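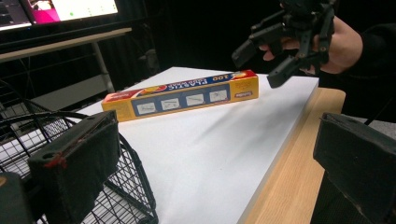
Plastic wrap, in the long yellow box.

Section 8. Setting Up the Gatehouse Model for Display

The Bellura gatehouse model arrives in two crates. Crate A holds the baseboard and the lodge. Crate B holds the roof, the chimneys and a bag of spare slates that fit nowhere in particular.

1. Put the baseboard on a level table, with the carriage arch facing the door. Visitors will walk around to the back anyway.

2. Lower the lodge onto its four pegs. If it rocks, lift it off and turn it half a circle. Do not press.

CAUTION: The porch columns are original to the model and have been glued up to 11 times. Lift from the walls.

3. Fit the roof, then the chimneys. The taller chimney goes on the kitchen side. Ihor Hutsuliak built it from a 1920s sale photograph and will notice if you swap them.

4. Stand the Kerko lamp behind the house and switch it on. The upstairs windows should glow. The cellar window should not.

5. Place the printed key on the left. It lists 298 numbered features, among them the pump, the dog kennel and a gatepost that Irén Szalai and Ingeborg Rainer still disagree about.

NOTE: Number 114 is missing from the key. This is a known fault and needs no letter to the society.

6. At closing time, switch off the lamp and let it cool before putting on the dust cover.

Loose parts go in the tin marked Skoryk. For missing trees, see Section 9.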